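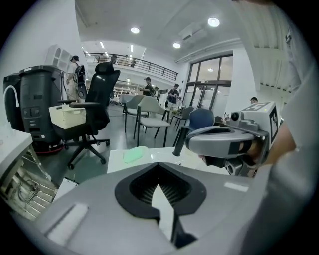 Pronitz open afternoon: trying the Clornel hand-held gripper

Search this site Go

Print this page | E-mail to a colleague

I went along in March to see whether the Clornel kit was worth putting in front of our purchasing people at Bickerstaff. Pronitz sells it as a pair of hand-held grippers, each with a camera and a cube of printed tags on top, plus a subscription for turning your fumbling into training data. There was a mezzanine, naturally. I have yet to visit a robotics firm without one.

The grip is comfortable and the fingers close with less effort than my secateurs. My wrist began to complain well before the sales pitch ended. 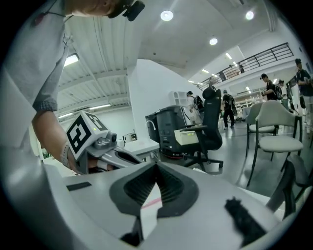
The pitch allows 100 recordings a month on the basic plan, then charges by the block. A pair costs $824, case extra, which struck me as a bit rich for a case. Setup takes 2 hours, according to the brochure. The Prerkolton branch took over 2 days with the last thing we bought, and that was a label printer.

I've asked for a loan pair and a written quote.

Gareth Bloxham

Contact us | Copyright Bickerstaff | Back to top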